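Ticket 430 — Handgreifer Ullska, Leihgerät im Test
Status: offen
Gemeldet von: Hạnh Lý, Standort Sturadau
Bearbeitung: Kayode Okonkwo, Nokico Support

Fehlerbild: Bei Aufnahmen zum Thema Bettwäsche verwirft die Auswertung einen Teil der Sequenzen mit »Tracking verloren«. Firmware ist aktuell, Kalibrierung ohne Befund. Am Schreibtisch tritt der Fehler nicht auf.

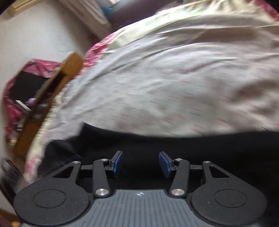 Reproduzierbar ist das Verhalten bei schnellen Schwenks über die Bettdecke. Neustart und Tausch der Speicherkarte brachten keine Änderung. Fingeröffnung wird im Log durchgehend plausibel ausgegeben.

Antwort Okonkwo, 14:20 Uhr: Mechanik nach Loglage unauffällig. Verdacht auf Bewegungsunschärfe — der Stoff ist dann verwischt und liefert zu wenige Merkmale. Bitte Belichtungsautomatik abschalten, Verschlusszeit fest auf 1/300 s, Schwenks langsamer ausführen. Danach 2 Durchläufe mit identischem Ablauf hochladen.
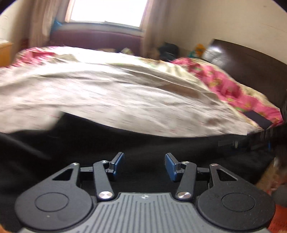 Rückmeldung Lý, 16:05 Uhr: Beide Durchläufe hochgeladen. Durchlauf 1 vollständig ausgewertet, Durchlauf 2 mit einem Abbruch beim Umgreifen. Feste Verschlusszeit setzt sich nach dem Ausschalten auf Automatik zurück — im Handbuch nicht erwähnt.

Okonkwo: Rücksetzen bestätigt, an Entwicklung weitergegeben. Bis zum Update Wert nach jedem Einschalten neu setzen. Leihfrist bis Ende Juli verlängert.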